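Feeding arm, Gruvon bench - weekly check, Jan 29, 2019

Base clamp: OK. I leaned on it pretty hard and it didn't budge.
Wrist cable: OK, but I'd still like a bit more slack at the elbow!
Gripper screws: two were loose, snugged them up.

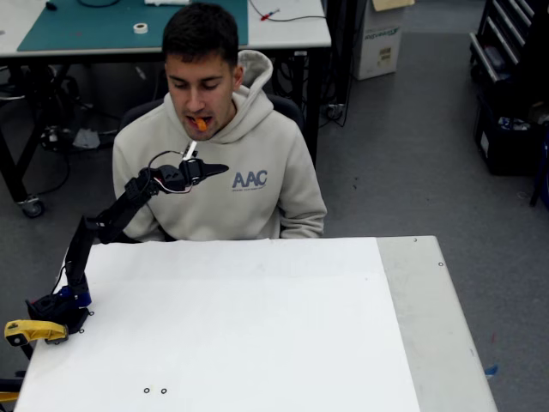
Speed limit: set to 20 percent, leave it there please.
E-stop: pressed it at 14 different arm positions (yes, I got carried away) and it cut out every time.
Utensil grip: fair. The pads are getting shiny - new ones on order from Vidal.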